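Print this page | E-mail this page

Workshop notebook – natural dye bench
July, morning and then most of the afternoon

Madder day! I've been looking forward to this one since the roots came out of the drying shed, and it did not let me down. Writing it up while my fingers are still orange.

The yarn is Umska, the two-ply, scoured last week and left in the cupboard. I weighed out the skeins first thing and gave each one a loose figure-eight tie in four places, because the last lot came out with pale rings where I'd tied too tightly. Alum mordant at the usual strength, brought up slowly and left to sit with the lid on while I had breakfast. I know plenty of people leave it overnight and I may go back to that, but the colour took so well today that I can't see what I'd gain.

The ground root is from the Gusley bed, third year, and it smells wonderful – earthy and a bit like beetroot. I soaked 600 grams of it in the big enamel pot and poured off the first water, which is where the yellow lives. Kept the pour-off in a bucket, of course. It gave a lovely soft apricot on a test skein and I'd hate to have tipped it down the drain.
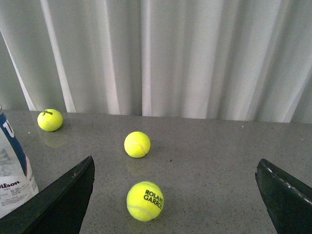

Dye Bench Notes, Vol. 3, No. 6

Temperature is the whole game with madder. Too hot and the browns creep in and flatten everything. I held the bath under sixty-five the entire time, checking with the long thermometer and moving the pot half off the burner when it started to climb. It's fiddly work and I love it. After the first hour the skeins were a timid salmon and I started to wonder about the water, so I stirred in a pinch of chalk, and within minutes the whole pot had deepened. I said "oh, you beauty" out loud to a pot of wool.

Water notes, for whoever uses the bench next: this was rainwater from the back tank, very soft. The tap water at Drarnmont is much harder and you may not need any chalk at all there. Try a small skein before committing a big pot. If the colour is leaning pink, leave it alone for a while before you add anything, as it keeps shifting as it cools.

Skeins out of the bath in order:

First – a proper brick red, even all the way through. The best madder red I've had from our own root.

Second – same bath, an hour later. Coral, a bit streaky on one side where it sat against the pot. Fine for stripes.

Third – exhaust bath, left in to cool. Soft peach-grey. Not one I'd have picked off a chart but it sits beautifully beside the other two.

I dipped one end of the coral skein in an iron bath to see what would happen. Plum! A real dusty plum, in the time it takes to count to 32. Don't leave it any longer than that, the wool goes harsh and the colour goes to mud.

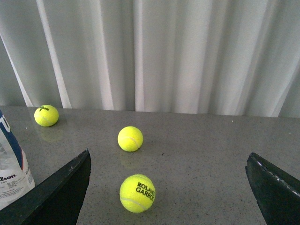 Weld is next, and I've been reading back through my older pages to plan it. The Hallgrímsson recipe (the photocopied one in the blue folder, with the coffee ring) uses the whole plant chopped fine, stalks and all, and a good deal more chalk than I'd ever have dared. The samples pinned next to it are still bright after years on the wall by the window, so I'm inclined to trust it. What I'm after is a yellow with some green in it, sharp enough to make you blink, close to the felt on those tennis balls on the speckled counter. I doubt any plant will go quite that fluorescent, but weld is the one that could get near it, and a very light dip in the indigo vat afterward might nudge it the last little way. Worth three test skeins at least.

Things to sort out before then:

More alum. The jar is down to the last scoop.
Find the fine strainer. Madder grit is still coming out of the coral skein after two rinses.
Label the apricot bucket before somebody waters the tomatoes with it.
Cut the weld while it's in flower, before it sets seed.

Late addition, 5 p.m. – the brick red has dried a shade lighter than it looked in the pot, as they always do, and I like it even more. I've rubbed a damp white rag along it and got only the faintest blush, so the rinse was good. I've put a snippet of each skein on the card, plus the plum end, with the chalk amount written on the back. The spent root is spread on newspaper in the shed. I want to try it once more with a handful of bran in the pot and see if there's any colour left to coax out.

We use cookies to remember your reading preferences. By continuing to browse these pages you accept their use.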